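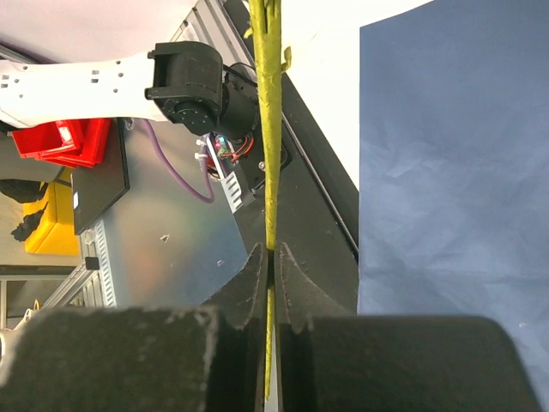 Okay, fake flower thread, since my bouquet post got 172 comments and half of you asked the same thing. Yes, artificial. Yes, all of it. No, I'm not sorry!

My cousin's wedding is in December and there's no way I'm trusting real roses to survive that drive (Westitz to Jandomau, over the hill, heater blasting). So I'm practicing wrapped bouquets now, in July, like a normal person.

First thing I learned: look at the stems before you look at the blooms. Everybody shops from the top down and then you get home and the bottoms are all split and stringy. A ratty end can go inside the wrap, so don't toss it, just plan around it.

Colors! I went with peach and pink and this rusty brown rose I was so unsure about in the store. Relu Ciobanu talked me into the brown and I'm annoyed at how right he was – it makes the peach look way less like candy. 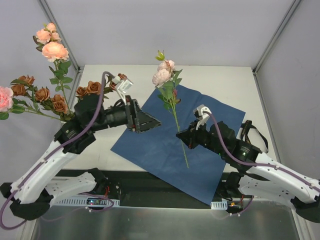 For the wrap I'm on team dark blue. I tried cream first and everything pale just vanished into it. Lay your sheet down on the diagonal so you've got a point at the top, put your stem on it, and mess with the angle before you add anything else. Wrinkles are fine. I like the wrinkles.

Put the leafy bits where you want some bulk, because ruffly flowers with a skinny green stalk under them look kind of lonely by themselves. You can bend the leaves out a little too. Be gentle, I've popped off more than one.

Ribbon is still undecided. Barbu has a 300 foot roll of the skinny kind, and I do not need 300 feet of ribbon, and I've had it in my cart for 2 days.

If anyone near Trestton has leftover blue wrap, message me. I'll trade you brown roses – I may have overbought.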